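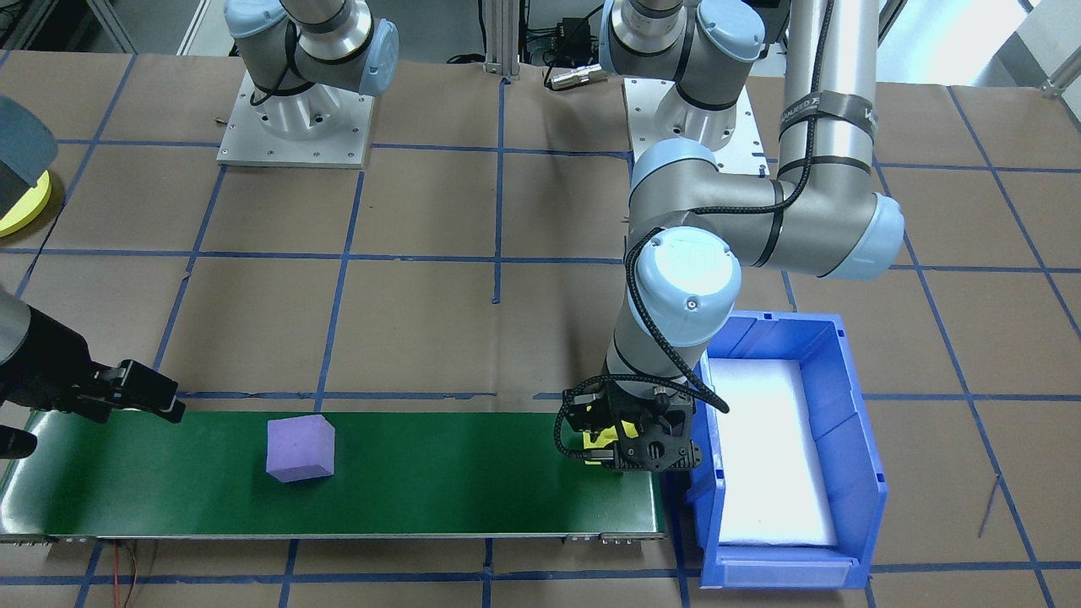
Hoslow two-arm transfer study
Progress report, work package 3: learned handover over a moving belt
Prepared by Aranka Kerekes for Ottilie Koller, Imano program office

1. Status

Work package 3 is on schedule. Data collection for the conveyor task closed in March and policy training is under way. The task is unchanged from the approved plan: the left arm places a foam cube on the belt, the belt carries it to the far end, and the right arm picks it up and releases it into the bin. The two arms run separate policies and exchange no messages. The only coupling between them is the belt and what each policy sees through its own cameras.

2. Data

The demonstration set now holds 1639 episodes, all teleoperated by Ákos Bakos and Piroska Vincze. Of these, 415 include a deliberate error by the operator followed by a correction, mostly a late close at the belt end or a cube set down off the centerline. Episodes with dropped wrist frames were removed before the count. Belt speed was varied between sessions and is logged per episode but is not given to either policy as an input.

3. Method

Both policies use the Zilham encoder from work package 2 with frozen lower layers. The change this period is in the right arm, where the fixed belt camera and the wrist camera are now encoded separately and fused late. With early fusion the policy tended to ignore the wrist view once the gripper was over the bin, and it released too close to cubes already there.

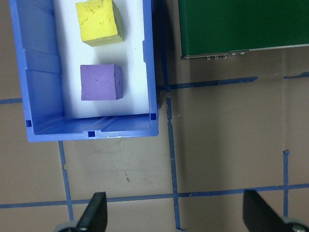
Figure 2. Right wrist camera view over the bin, with a yellow and a purple cube on the white liner.

4. Results

Mostafa Tawfik ran 200 evaluation trials with the late-fusion policy and the same number with the early-fusion baseline, using matched start positions. The late-fusion policy completed 140 trials without intervention. The baseline was stopped early more often, chiefly for contact between the held cube and one already in the bin. Most remaining failures with late fusion are at the pick: the right gripper closes before the cube reaches the belt end. These failures concentrate at the highest belt speed — the setting with the fewest demonstrations.

5. Next period

Additional demonstrations at the highest belt speed.
Retraining with a short frame history on the belt camera.
Transfer of the trained policies to the Borbély cell, pending safety sign-off there.

No change to budget or staffing is requested. The evaluation logs and the list of excluded episodes are in the project share under WP3.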